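Surgical suture

Search this encyclopedia Go Search

A surgical suture is a length of thread used to hold the edges of a wound together while the body does its own slow work of mending. Most people simply call them stitches, though strictly speaking the suture is the thread and the stitch is the loop made with it. It is one of the oldest ideas in medicine, and if you have ever sewn on a button you already understand a good part of it.

Thread

Threads are sorted first by whether the body absorbs them. Absorbable ones break down over weeks or months and are handy in deep layers, where going back to take them out would be a great bother for everyone. The others stay as they are until they are removed, and are often chosen for skin. A thread may also be a single smooth strand, which slides easily through tissue but likes to spring out of its knot, or a braid of many finer strands, softer in the hand and kinder to the person tying. The price of a braid is that fluid can creep along between its strands.

Patterns and knots

In the interrupted pattern every stitch is tied and cut separately, so that if one gives way its neighbors still hold. A running suture uses one long strand from end to end and goes faster, but a break anywhere can loosen the whole line. The usual knot is the square knot, with extra throws added for slippery threads. Its short leftover ends are called tails or ears, and they are left long enough that the knot won't slip undone.

Miroslava Kollár's handbook The Patient Thread (Listbridge, 366 pages) gives a whole generous chapter to tension, and rightly so! A stitch should bring the edges together without strangling them, and she asks beginners to tie nearly 200 knots on cord before they go anywhere near a needle.

Thread, instruments and a partly closed wound

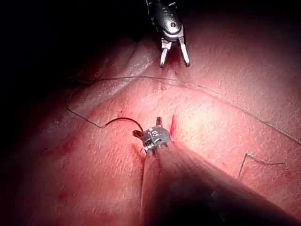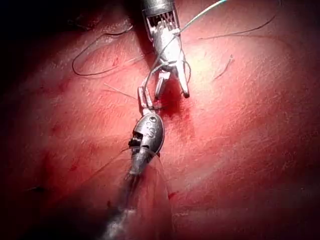
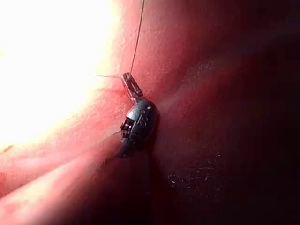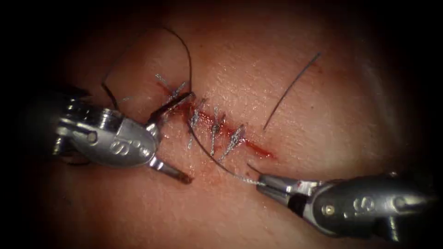 Removal

Skin stitches on the face usually come out within a week or so, while those over a knee or on the back stay in longer, as the skin there is always being tugged about. The knot is lifted gently, the thread is snipped close to the skin on one side, and the stitch is drawn out so that as little as possible of the outside part passes through underneath. Svatopluk Pešek, in his essay on country practice in Prundham, remembers keeping 20 pairs of fine scissors for this one small job, and sharpening all of them himself every February.

See also: Surgical knot, Needle holder, Wound healing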